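How to move plates and bowls from the draining rack to the dishwasher

By Noelia Barroso
Kitchen basics, updated January 14, 2021

Plenty of us pile plates and bowls in a rack by the sink during the day and run the dishwasher once in the evening. This guide covers the last part of that routine: getting round plates and deep bowls out of the rack and into the lower basket so that they come out clean and in one piece.

It is written for a kitchen with the dishwasher next to the sink and a hard, glossy worktop. If your machine is across the room, put a tray on the worktop and carry things over in two or three trips.

What you need

A wire draining rack that fits inside the sink or stands beside it
A dishwasher with an upright-tined lower basket
A soft sponge or a silicone scraper
A dry tea towel

Step 1. Scrape and sort

Scrape food into the bin or the compost caddy. You don't need to rinse everything under the tap, but rice, porridge and egg should come off now. A quick wipe with the sponge is enough for sauce.

Stand plates and bowls on edge in the rack as you go. Put the small bowls at one end and the dinner plates at the other. Soup bowls and serving bowls are too wide for most racks, so set these on the worktop the right way up until there is room for them.

When you pick up a big bowl, take it by the rim on the side nearest the dishwasher and slide your other hand underneath before you lift. Glazed bowls slip easily if there is any washing-up liquid left on them.

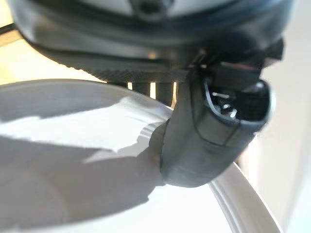

Step 2. Open the door and pull out the lower basket

Lower the door all the way until it lies flat. Don't let it drop the last few inches, as this wears the springs.

Pull the basket out over the door. Part of the way is enough for loading the rows nearest you. For the back rows, pull it to the stop. Check that nothing from the last wash has fallen through the wires – a teaspoon under the spray arm will stop it turning.

If your basket has folding tines, leave the rows for plates up and fold down one section for bowls. On my own machine, a Flundorell, the folding section is on the right and clicks at two heights. The older Brisia machines have fixed tines, and there you will need to lean the bowls instead.

Step 3. Load the plates first

Plates go in before bowls, as they need the straight rows. Hold each one by the rim, keep it close to upright on the way over and lower it between two tines. Dirty faces should point towards the middle of the basket.

Large plates belong at the sides or the back. If one stands higher than the rest, turn the spray arm by hand and make sure it clears. Leave a gap in the row next to a plate with a deep curve, or the two will nest and the inner one will come out greasy. 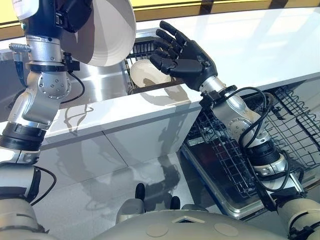 A large round plate held by the rim, with a small bowl on edge in the wire rack.

Take from the front of the draining rack and work backwards. When you lift out a plate from the middle, the ones behind it tend to tip forward, and that is how most of my chips have happened.

Step 4. Turn the bowls on their sides

A bowl placed flat on its base fills with dirty water. A bowl placed fully upside down washes well enough, but it takes up the room of three. The best position is on its side with the opening tilted down and facing the centre.

Tip the bowl while it is still above the basket, then lower it with the rim leading. Rest the base against a row of tines and let the rim sit on the wires. Give it a gentle push. If it rocks, move it along one row.

My neighbour Kamrul Cassim puts his serving bowls in the top basket. That works if yours can be raised and lowered, though mine leaves too little height.

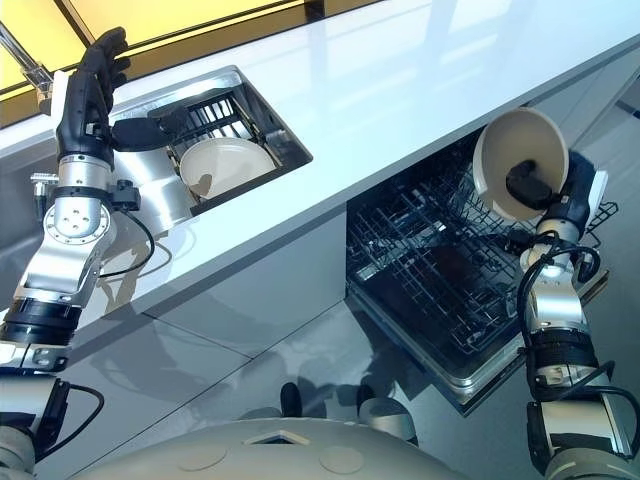
Step 5. Go back for the last pieces

Look over the draining rack again before you shut the door. A single plate leaning at the side is easy to miss, especially when the rack sits down in the sink. Wipe off any smudge that looks dried on and find it a space in a plate row.

Keep cutlery until the end so that the handles don't catch on your sleeves.

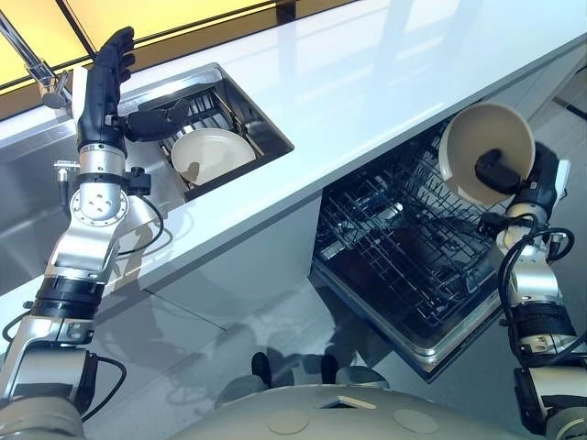
One cream plate left in the sink rack, and a bowl on its side by the dishwasher.

Step 6. Check and close

Spin the spray arm once. Push the basket in slowly and listen for pieces knocking together. Add the tablet, close the door and choose the programme. Ordinary supper plates are fine on a medium wash.

Empty the draining rack, rinse it and wipe the worktop with the tea towel. Glossy white worktops show every water mark, so dry along the front edge too.

Common problems

Bowls come out with a pool of water in the foot. Tilt them a little more next time and tip them off before you unload the plates.

Plates are gritty. Clean the filter. Mine gets done every 7 days.

Black marks on white china usually come from metal pans touching it. A paste of bicarbonate of soda takes most of them off.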